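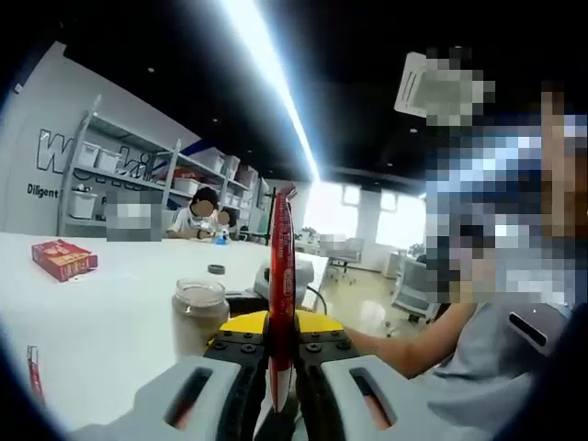 2 min read

Rekha Panicker keeps her spices the way other people keep letters, which is to say badly for years and then, one Friday in March, all at once. She had finally run out of table. So she cleared the white one, fetched down whatever had been living on top of the fridge, and began opening things to see what they were.

I went along to help, or at least to drink her tea, and I can report that sorting a table of small things takes far longer than sorting a whole closet. You cannot hurry a jar. A glass one with its lid off and a pale, brownish-gray something inside has to be sniffed, discussed and sniffed again, and by then the little dark lid has been set down behind it and forgotten (Rekha loses lids the way I lose umbrellas). Boxes are easier. A red box with white and yellow lettering and a picture on the front tells you what it wants to be, even lying at an angle among everything else.

Her friend Amber Leemans, who moved to Sillemden a few years back and has strong feelings about shelves, believes in bins. White plastic ones, lined up on tall gray metal shelving, tier over tier, and never mind what they look like to company. I used to find that sort of thing chilly. I've come around to it – there is something restful about a row of matching bins, and a few red things up on a top shelf keep it from looking like a clinic.

What Rekha and Amber agree on is the table itself. Nothing goes into a bin until it has sat out in the open for a while, next to its neighbors, with room to be picked up and turned over. Rekha gives each item until supper. Amber allows 8 minutes and keeps an eye on the clock, and they have argued about this, very fondly, through more pots of tea than I could tell you.

I tried it at home the following week with one kitchen drawer. I'm still on the rubber bands.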